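Before you automate a hallway job at Clivley

Step 1. Walk the route with the people who do it now. The vendor's 40-minute demo won't show you the doors.

Step 2. Write down who loses hours. "Freed up" usually means somebody's shift got shorter.

Step 3. Try one corridor for 2 weeks before you sign with Stinberg or anyone else.

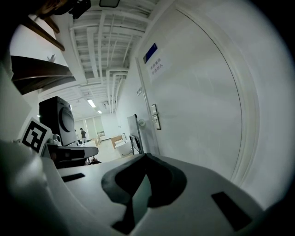 Corridor with the white door, gripper in the foreground.

Step 4. Ask the staff if they'd keep it. Write down the noes too.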